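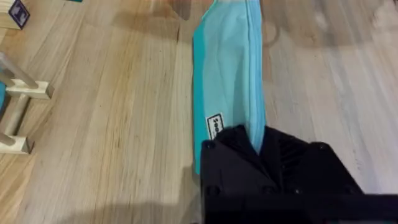 *Fig. 1. Light blue cloth laid lengthwise on pale boards.*

# Unit 4: Wood Movement and Tabletop Construction

Handout for the Wednesday evening section. Bring it to the bench session along with your ruler and a sharp pencil. The reading from Unit 3 (grain direction and board selection) is assumed.

## 4.1 Why boards change size

Wood takes up water vapor from the air and gives it back. When the air is humid for a long stretch, the fibers swell. When the air is dry, they shrink. A finish slows this down but does not stop it. A table built in a damp shop in August and moved into a heated house will be narrower by winter, even with four coats of varnish on it.

The change is not the same in every direction.

- **Along the grain (length):** so small that furniture makers ignore it.
- **Across the grain, radial:** moderate. This is movement along the line from the center of the tree to the bark.
- **Across the grain, tangential:** the largest. This is movement along the growth rings. In many species it is close to twice the radial figure.

A flatsawn board shows mostly tangential movement across its width. A quartersawn board shows mostly radial movement. Two boards of the same species and the same width can therefore behave differently on the same tabletop.

## 4.2 Moisture content

Moisture content (MC) is the weight of the water in a board divided by the weight of the board when fully dry, written as a percentage.

> MC = (wet weight − dry weight) ÷ dry weight × 100

**Worked example.** The test block used for the Oakley shop exercise weighed 2,454 grams when it came off the stack. After drying to a constant weight it came to 2,114 grams. The water lost was 340 grams. Divide 340 by 2,114 and multiply by 100, and the MC at the start was 16 percent (16.1 before rounding).

Sixteen percent is too wet for indoor furniture in our climate. Boards at that level should be stickered and left in the shop until readings settle. We look for 6 to 9 percent for work that will live in a heated room.

Keep these two terms separate in your notes:

1. **Fiber saturation point.** The level at which the cell walls are full of water but the cell cavities are empty. For most species it is near 28 percent. Above it, gaining or losing water does not change the size of the board.
2. **Equilibrium moisture content (EMC).** The level a board settles at if it is left long enough in air of a given temperature and humidity. The EMC follows the seasons, so a board indoors is always moving slowly toward a target that is itself moving.

## 4.3 Estimating movement

For estimating, we use a coefficient for the species and the cut:

> Change in width = width × coefficient × change in MC

The coefficients are in the table taped inside the tool cabinet door. Copy down the ones for maple, cherry, white oak and white pine.

**Worked example.** The Besudville library table is 1,058 millimeters wide. Suppose the coefficient for the boards is 0.0025 per percent of MC, and the MC swings by four points between summer and winter.

1,058 × 0.0025 × 4 = 10.58 millimeters

So the top needs room for a little over ten millimeters of total movement. If it is fixed at the centerline, each long edge moves half of that, 5.29 millimeters. If it is fixed along one edge, the other edge moves the whole amount.

Common mistakes on last term's homework:

- Using the length of the table where the width was needed.
- Using the percentage change as a decimal (0.04 in place of 4). This gives an answer one hundred times too small.
- Using the width of a single board. The boards in a glued-up top move together, so the width of the whole panel is the number you want.

## 4.4 Gluing up the panel

Edge joints between boards with the grain running the same way are safe. All the boards swell and shrink in the same direction and the glue line is not put under much strain. A well-fitted long-grain edge joint is usually stronger than the wood next to it.

Before gluing:

- Joint the edges the same day you plan to glue. An edge left overnight may no longer be straight.
- Lay the boards out dry and mark them with a large triangle across all the faces.
- Look at the end grain. Alternating the rings up and down keeps the panel flatter overall but can leave a rippled surface. Keeping them all the same way gives a single broad curve that the base can hold down. Both are accepted practice, and you should be able to explain which you chose.
- Let appearance decide the rest. A seam is easier to hide where straight grain meets straight grain.

Clamping pressure should close the joint and produce a thin, even line of squeeze-out. Place clamps above and below the panel in turn so that it is not pulled into a bow. Leave the panel in clamps for the time printed on the glue bottle, and longer if the shop is cold.

Do not plane or sand the seams until the water from the glue has left the wood. The area beside a fresh joint is swollen. If it is leveled too early, it will shrink later and leave a shallow trough along the seam.

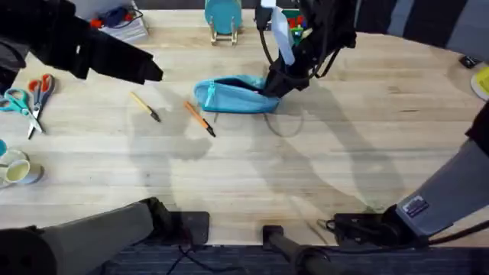
**Does a thicker tabletop move less across its width than a thin one?**

Thickness makes no difference to the total movement, only to its speed: a thick top takes longer to respond to a change in humidity, but it reaches the same width in the end if the conditions hold.

## 4.5 Attaching the top to the base

The apron under a table normally has its grain running along its length. On the short ends of the table, this means the apron's grain runs across the width of the top. The apron will not change length and the top will change width. If the two are glued together, either the top splits or the base is forced apart.

Acceptable methods:

**Wooden buttons.** Small blocks with a tongue that sits in a groove cut in the apron. The block is screwed to the top and the tongue slides in the groove. Leave a gap between the shoulder of the button and the apron on the long sides. In a dry month, leave a larger gap so that the top can grow. In a humid month the gap can be small at first, but the tongue has to be long enough to stay in the groove after the top shrinks.

**Figure-eight fasteners.** Two joined metal rings, one screwed to the apron and one to the top. They pivot as the top moves. The recess in the apron must be wide enough for the swing.

**Slotted screw holes.** A screw with a washer runs through a slot in a cross member. The slot is cut in the direction of movement. Tighten the screw until it is snug, then stop.

Methods that will lose marks: glue along the apron, pocket screws in plain round holes on the end aprons, and corner brackets screwed tight to the top.

### Breadboard ends

A breadboard end is a narrow board fitted across the end of a top with its grain at ninety degrees to the panel. It keeps the panel flat. It also sets up the same conflict as a glued apron, so only the center is fixed. The outer tenons are pinned through slotted holes and carry no glue.

Expect the ends of the breadboard to be flush with the panel for only part of the year. In winter they will stand out past the panel, and in summer they will sit slightly inside it. This is normal and does not call for repair.

### Curved and round tops

The same rules apply. A round top becomes slightly oval over the seasons, since its diameter changes across the grain and stays the same along it. Avoid a solid wood rim bent around the full edge. It will open at a joint or crush the panel, depending on the time of year.

## 4.6 Finish and movement

Apply the same number of coats to the underside as to the top. A panel sealed on one face takes in moisture faster through the other, and it cups.

The two moisture meters in the shop are the Esix pin meter and the Rarkent pinless meter. Use the Esix on rough stock and the Rarkent on finished surfaces, where pin holes would show. Take three readings per board and write them all down. Do not average across different boards.

## Homework

Due at the start of the next session. Show your working.

1. Calculate the total movement of a top 111 centimeters wide, using a coefficient of 0.0030 and a change in MC of five points. Give the answer in millimeters.
2. Sketch the underside of the same top with wooden buttons. Mark the fixed point and show the gap on each side for a table assembled in October.
3. Find a solid wood table at home or in a public building. Note how the top is attached and whether the seams have opened.
4. Read Unit 5, sections 5.1 and 5.2, on drawer construction.

Late work goes in the tray by the glue cabinet. Please write your section on the first page.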